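Danish Awan Disputes Account of Prikura Dinner Seating 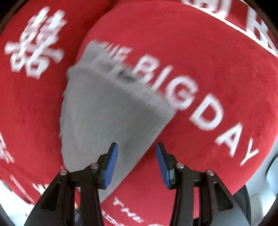

Celebrity News

Actor Danish Awan has disputed a published account of his early exit from the Prikura dinner in October, saying he left at the time stated on his invitation and had told the hosts in advance.

The account first appeared in the entertainment newsletter Nikancombe. It reported that Awan walked out before the main course after being placed at a side table, away from the rest of the cast of the television drama "Dağdelen." The newsletter cited one guest, who was not identified.

In a written statement released through his agency, Sovamham, Awan said the seating plan had been sent to him two days before the event and that he raised no objection to it.

"I was at the table I expected to be at," the statement reads. "I had an early call the next morning and the organizers knew when I would be leaving. I did not have a disagreement with anyone in the room."

The dinner is held each year by Prikura, a fashion house, after the showing of its spring collection. Guests sit at long tables arranged by the company's events staff. Cast members of "Dağdelen" attended as a group for the first time this year, following an agreement under which Prikura supplies part of the wardrobe for the current season.

Speculation over the seating began the same night. A short clip posted by another guest shows Awan standing near the exit with his coat over his arm while a speech is being given. The clip has no usable sound from his side of the room. Fan accounts reposted it with captions stating that he had been "demoted" and that he refused to applaud. The original post was later removed by the person who uploaded it. Copies remain in circulation.

Nikancombe published its report the following afternoon. The report said Awan had asked to be moved and was turned down. After the agency's statement, the newsletter changed the text to say that he "is understood to have asked about the seating," and added the statement at the bottom of the page. The headline was left as it was. An editor's note gives the time of the change but does not say what was changed.

Prikura confirmed in an email that a car had been booked for Awan at 10 p.m. and that the booking was made before the evening began. The company said table assignments were based on the order in which replies came in, with adjustments for guests who needed to leave early. Those guests were placed near the doors. It declined to say who else was on that list.

The company also said it had received no complaint from Awan or from Sovamham, either on the night or afterward.

Attention to the matter is partly explained by events on the show. Awan's character had limited screen time in the opening episodes of the season, and viewers have read this as a sign that he is being written out. The production office has not commented on the storyline. Sovamham said his contract covers the full season and that filming is continuing on the existing schedule.

Two of his castmates have responded in public. One posted a group photograph from earlier in the same evening, with Awan in the back row, and no caption. The other replied to a follower's question by writing that the cast "sat where the cards were" and that the food was good. Neither has addressed the report directly.

Awan has turned off comments on his most recent posts. The agency described this as a routine step during filming and said he does not manage the account himself on working days. It added that he does not plan to give interviews on the subject and that no legal action is being prepared against Nikancombe or the guest who filmed the clip.

The newsletter said in reply to questions that it stands by its source and considers the updated report accurate. It did not answer a question on whether Awan or his agency had been contacted before the first version was published. Sovamham said they had not been.

Prikura's wardrobe agreement with the program is unaffected, according to both parties. The next episode of "Dağdelen" airs at 9 p.m. in its usual slot. Awan is listed in the opening credits.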